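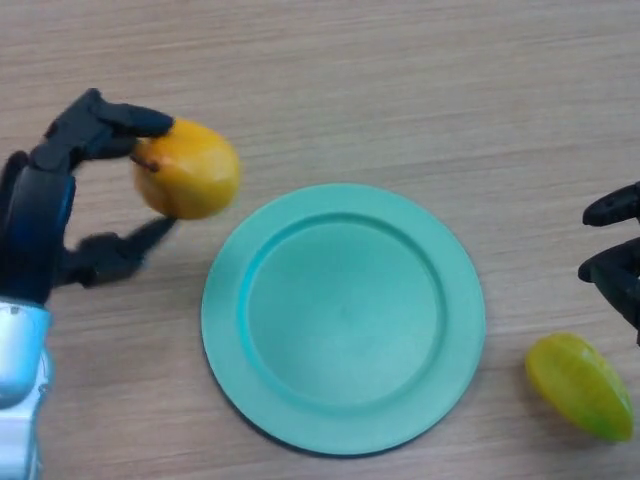

Reading roadside markers so you don't have to

2021-04-01

The state I live in puts its history on poles. I have been stopping at the poles for long enough that my family has started giving me the window seat so they can pretend I'm navigating. The online list I use has 3,083 entries for our corner of the country, and I've now stood in front of 254 of them, which is a respectable number if you don't work out the percentage.

Last week's was the Jamside Ferry marker. It stands on the old river road outside Jamside, on a shoulder wide enough for one car and one regret. The text runs like this:

Jamside Ferry. Near this point a ferry crossed the river to Trulside, carrying livestock, mail and passengers. Replaced by the covered bridge. The landing stones are visible at low water.

That's the lot. No dates, no ferryman, and a covered bridge mentioned as though you could turn around and look at it. You can't. There is a concrete bridge with a guardrail and a sign about ice.

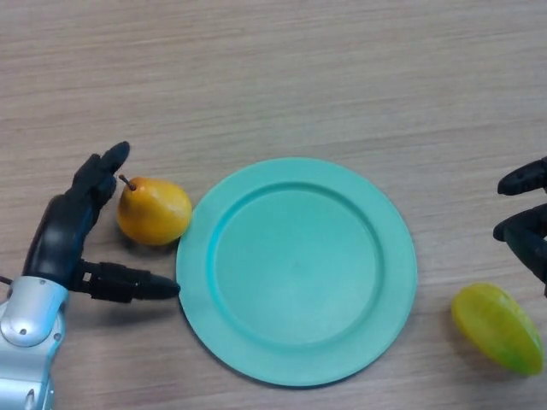
I went down to look for the landing stones, naturally. The bank is mostly brambles with a path through them that fishermen have made and then apparently regretted. At the bottom there were stones, plenty of them, being a river, and I stood there trying to decide which ones looked employed. A flat row of three or four near the waterline seemed to have been set by somebody. Or they just landed that way. I took my shoes off to get closer and learned nothing except the temperature.

What bothered me more was the word "near." Marker people love that word. I've read "near here" on a pole that was 2 miles from the thing, because the thing was in the middle of a field and the farmer had views. So when I got home I pulled out the county atlas reprint, the one I bought in December and have been pretending was a gift, and the ferry road on the old map doesn't come down at Jamside at all. It comes down a good way upstream, past what's labeled Colis Mill, where the river pinches in and any sensible person would put a ferry.
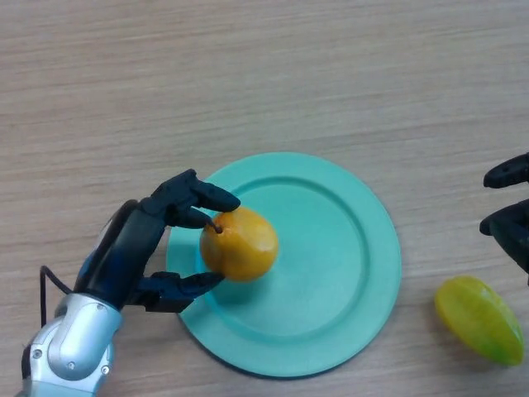 Fruit and a plate.

Now, the map could be wrong. It also spells Trulside two different ways and gives us a hill I have never been able to find. But I drove up to the mill site to check (the mill itself is a hump of ground with a tree growing out of it) and there's a sunken lane running straight down to the water. It's the kind of lane that only gets that deep from years of wheels and hooves. Across the river, on the Trulside bank, you can make out a notch in the trees more or less opposite.

I paced the lane at 800 steps from the paved road to the water. They're my steps, so don't build anything based on them. 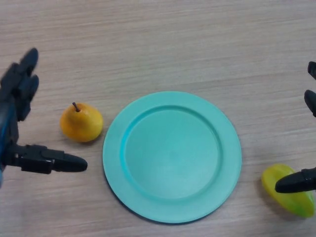
None of this proves the pole is in the wrong place. There may have been a second ferry, or the same ferry may have moved when somebody's brother-in-law bought the better landing. The Jardine marker, a few miles south, commemorates a tavern "at this crossroads" where there has never been a crossroads on any map I own, and I've mostly made my peace with it. Mostly.

I've written to the county historical society to ask who wrote the text and what they were looking at. My last letter to them, about Jardine, got a very polite reply and a membership form. I filled in the form – so technically I am now complaining to myself.

If you go: park at the mill end, where there's gravel. Wear long pants for the brambles. The marker is best read heading north, since the southbound face has lost enough paint that it now honors something called the JAMS FERRY. I'd have stopped for that one too.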